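Week five of robotics club and we still haven't touched the real arm. It's booked by the senior class until April, so for now we're working in the simulator, which runs on the library computers if you close everything else first.

Our project is called Jornus. The job is to sort small blocks into a wooden tray with three slots, each with its own coloured marker at the bottom end. I'm on the grasping part. The other half of the group is doing the code that decides which slot a block belongs in, and they are further along than I am.

Monday was spent on the table layout. We put some pieces near the arm and the rest between the gripper and the tray, with one pale yellow cube close to the open fingers as my test piece. 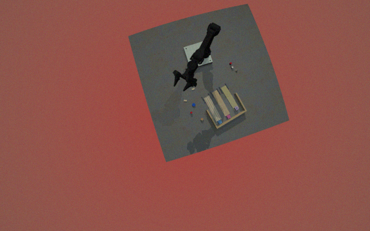 The Jornus table in the simulator, gripper open.

I ran 300 tries overnight on the yellow cube and the arm picked it up in 4 of them. The main fault was mine. I had the grip height set from the floor and the code wanted it from the tabletop, so the fingers were closing on air. I've fixed that and started another batch.

The round blue piece is next. I don't expect it to go well, as the gripper only has two fingers and my closing routine was written for flat sides. I might try coming in lower and closing slower.

Other things to sort out before the next meeting:

Rename the save files. We have three called "final".
Move the shared folder over to Nelix – the old one is full.
Ask if we can get the lab for an hour at lunch, even just to measure the real tray.

I'll post the new numbers when the batch is done.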